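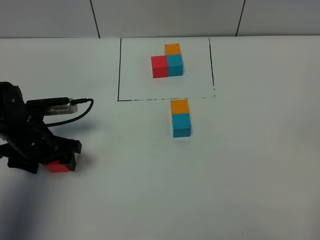

# Folico tabletop recording station

The Folico is a complete bench for recording manipulation demonstrations. It comes as a white worktop with grey back panels, a single arm with a two-finger gripper, a camera on the arm, a fixed camera and a recording computer with our Plasen software already installed. You supply the operator and the task.

Most buyers use it for short pick-and-place work: sorting, stacking, copying a layout. The block-matching task is the one we suggest starting with. A finished pattern of coloured cubes stands inside a rectangle drawn on the worktop, and the operator builds the same pattern outside it with the arm, one cube at a time. Each run is saved as one episode, with both camera views, joint positions and gripper opening on a shared clock.

## What is supplied

- Worktop and back panels, flat packed
- Arm, gripper and base clamp
- Arm camera with bracket and cable
- Fixed camera and mount
- Hand controller for the operator
- Recording computer and power supplies
- Block set: 14 wooden cubes in red, teal and orange
- Black marker and cleaning cloth

Monitor and keyboard are not included.

## Recording an episode

1. Lay out the target pattern inside the rectangle.
2. Put the loose cubes where the operator can reach them with the arm. Change the starting positions between episodes.
3. Choose the task name in Plasen and press the left pedal to start.
4. Carry out the task with the hand controller.
5. Press the left pedal again to save, or the right pedal to throw the episode away.

The pedals are an optional extra (see below). Without them, use the space bar and the delete key.

Dropped cubes and second attempts can be kept. Tag them as "recovered" on the save screen and they can be filtered in or out at export. Episodes where a hand enters the camera view should be discarded.

## The worktop

The surface takes ordinary marker pen, so target areas can be drawn by hand and moved when the task changes. Lines wear where the gripper or the blocks rub over them. Go over them before a new batch if you want them to look the same throughout, or leave them if you would like some variation in the data. Clean with a damp cloth and mild soap. Do not use solvent on the panels.

## Cable routing

Leave a free loop in the arm camera cable. If it is tied down tightly it pulls at the plug when the wrist turns, and the picture drops out. Check the loop through the full reach of the arm before the first session.

## Storage and export

The internal drive holds 2,000 episodes of the block-matching task at the default settings. Plasen exports whole tasks or selected episodes to an external drive or a network folder. Joint data is also written as plain CSV.

## Options

| Item | Order code |
|---|---|
| Foot pedals, pair | FO-8 |
| Second arm with Gunn clamp | FO-G2 |
| Extra block set | FO-B14 |
| Soft fingertips, pack of four | FO-T4 |

## Delivery and support

Stations are built to order at our Beltidon workshop. The bench needs a level floor and two mains sockets. Lighting should come from above and stay the same during a batch; close the blinds if there is a window nearby.

Questions about task set-up go to Meifang Fang on the support desk. Please have your serial number ready. The desk is closed on Friday afternoons.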